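Trevano Robotics Forum > Grippers and Hands > Troubleshooting

Fingers stop short on one side, then shove the part (long post, sorry)

gundad_shed
22/03/2022
Hello all, first proper post after a long time reading. I've got a problem with a two-finger setup that has eaten most of my evenings, and I'm hoping one of you kind people has met it before.

The job is picking small consumer items off a flat floor and putting them in a tray. I do everything in simulation first and then move it over to the real arm in my shed here in Gundadthorpe. The gripper is a parallel type with linkage fingers and flat pads, driven through a Mollico controller I bought secondhand. On blocks and cans it's lovely. I could watch it all day (and my family will tell you I have).

The trouble started with the compact camera model. The approach comes down with the part much nearer the left finger than the right. The fingers start to close, the left pad touches first, and then instead of stopping it keeps right on going and pushes the camera sideways across the tiles until the right pad meets it. By then the body has swung round and the pads land on the lens barrel. In sim that's a funny noise in the log. On the real arm, last week, it was my own old camera, and the barrel no longer goes in and out. I'm not proud of that!

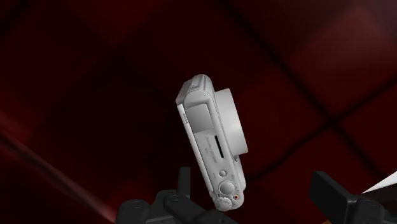
pell_and_pinion
Welcome! And sorry about your camera, that's a rotten way to get an answer. My first thought is that you don't have a gripper fault at all. Two fingers geared to each other will always push an off-center part until both sides touch, because they can't do anything else. What does the contact force read at first touch, and what is your stop threshold set to?

gundad_shed
Thanks for the quick reply. The threshold is set to 412 in controller units. At first touch I see a little blip, nowhere near that, and then it climbs once both pads are on. I'd assumed the left one would trip the stop by itself. Is that a silly thing to assume?

pell_and_pinion
Not silly, lots of us did the same. A small camera on a smooth floor slides long before you get anywhere near 412. The floor friction is the only thing pushing back on that left pad. So the stop is doing what you told it, and you told it to wait for a squeeze.

tallowmere
I'm going to disagree a bit, in a friendly way. Yes, the threshold is high, but I wouldn't start there. If you drop it far enough to catch a light part sliding, you'll get false stops all day from the linkage itself. I ran a cell at Prasertsri for a good while with fingers very like those and we had 77 nuisance stops in one shift after somebody "improved" the threshold. People started pressing reset without looking, and I'd call that a worse safety problem than the one we began with.

Fix the approach. Center the gripper on the part before you close, and line up the pads with the body so they come in on the flat sides and well clear of the lens.

pell_and_pinion
Fair point about the nuisance stops, and I'd hate to see anyone get into the reset habit. But centering relies on the pose estimate, and if the estimate is off, you're back to shoving things. I want both. A slow first phase with a low threshold, then a faster squeeze with the normal one once contact is made.

wren_hollow
Has anyone asked where the pose comes from? A lens sticking out of one side will pull the middle of the bounding box over toward the lens. I had this exact thing with mugs – the handle dragged the center over and I blamed the motors for weeks. I even took the poor gripper apart on the kitchen table and lost a circlip.

gundad_shed
Oh dear. It is the bounding box center. I've just gone and looked, and it takes the box around the whole model, lens and all, and doesn't know the body is the bit I want to grab. Wren, I could hug you.

That said, I shifted the target onto the body and ran it again, and it's better but not cured. The left pad still arrives first, only by less.

tallowmere
Then check the yaw as well. If the camera lies on a diagonal and the gripper comes down square to the floor, one pad will always find a corner first and turn it. You need to rotate the wrist to match the long side of the body.

And please, before it goes back on the real arm, set a travel limit. If the fingers have closed past where the body should be and there's no solid contact on both sides, stop and open. That costs you nothing and it doesn't care what the force reading says.

pell_and_pinion
Agreed on the travel limit, no argument from me there. I'd still do the two phases.

oldbenchrat
Coming in from the side here, but which firmware is on the Mollico? Mine came with the force filter set at 1000 and it lagged so badly that by the time it reported contact the finger had already moved on. I took it down a long way and the readings got noisier but a lot more useful. Worth a look before you rewrite your whole approach.

tallowmere
A slow filter makes it worse, sure. It doesn't put the gripper in the wrong place to begin with.

oldbenchrat
Didn't say it did! Only that there may be more than one thing going on, and this one takes a minute to check.

gundad_shed
It was at 2000. I never touched it, so the previous owner must have had his reasons, or else none at all.

So my list for tomorrow is the filter, wrist yaw, body center, and the travel limit. I'll try the two-phase close after those so I can tell which change did what. Everything stays in sim until I've had a long clean run, and I've unplugged the real arm so I'm not tempted after supper.

wren_hollow
Good plan. Do save the logs from before you change the filter, I'd love to see the two side by side. Also, does the Mollico keep its filter setting after a power cycle? Mine didn't.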